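2001-08-27, bench notebook, audio side

Back on the Skamel headset. Nana Darko dropped off the second pair from Jestico on Friday and wants to know whether the left-right mismatch is in the drivers or the pads before they commit to the next run of housings.

Setup same as last time: foam head on the short stand, measuring mic in the right ear hole, then the left, leveled against the reference tone before each run. Amp at the mark I scratched on the knob. Game audio comes off the PC sound card through the long cable. I want to replace that cable. It picks up hum when it lies next to the monitor lead, so for now it goes over the back of the bench and stays there.

Pair A, stock pads. Left side is 3 dB down below the bass hump compared with the right. Reseated five times and it moved a little each time, but the left was always the low one. Swapped pads left to right and the dip stayed on the left. So pads are not the main thing on this pair.

Pair B, stock pads. Much closer. Left and right track each other until the upper treble, where the right gets ragged. I think that is the grille cloth touching the driver cover. Pressed on it with a pencil eraser and the ragged part changed shape. Did not open it up because Nana wants this pair back in one piece.

Opened pair A instead. The left cup has a gap where the wire goes through the baffle. The glue blob is there but it has shrunk away on one side. Plugged it with putty and ran it again. Low end came up and now sits on top of the right side as near as I can read it off the plot. So it is a leak at the wire hole, at least on A. Someone at Jestico should look at how that hole gets sealed. A bigger blob will not fix it if the glue pulls back as it cures. A rubber grommet would be better and they already use one on the mic boom side.

Boom mic. Noise is still too high for voice chat. Tried it in the Nondeck demo with the music off and on. With the music on you can hear it come back through the boom, faint, on both pairs. Stuffed a bit of wool in the boom pivot and it dropped. That tells me the path is through the cup and down the hollow arm. Needs a proper plug at the pivot. The wool is still in pair A, so take it out before anyone measures that side again.

Positional test. Used the Vaněk walk-around level, the one with footsteps circling the player. Listened to both pairs for 13 minutes each, eyes shut, pointing at where I thought the steps were. Front and back still get confused on both. Left to right was off on A before the putty, with everything pulled to the right, and fine after. I would not spend more time on front and back with plain stereo – the level mixes it down anyway and the headset can't put back what isn't there.

Comfort, since it keeps coming up. Clamp is fine with the band at click 2 and too tight at anything shorter. My glasses break the seal on the left temple and cost some bass. I wrote the same thing in February about the earlier pads and the new ones are no better for it. Softer foam at the back edge might help. Ask if the pad supplier has one.

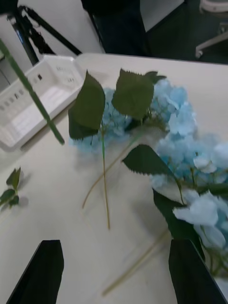
To do tomorrow: repeat pair A with the putty out and back in, so there are two clean before and after plots to send with the note. Put the grommet idea at the top of the note and the pivot plug under it. Check the mic battery first, it was around half when I quit. Pair B goes back to Nana with the treble plot folded in the box.

Bench notebook stays on the shelf by the scope. Questions to the audio bench. Back to top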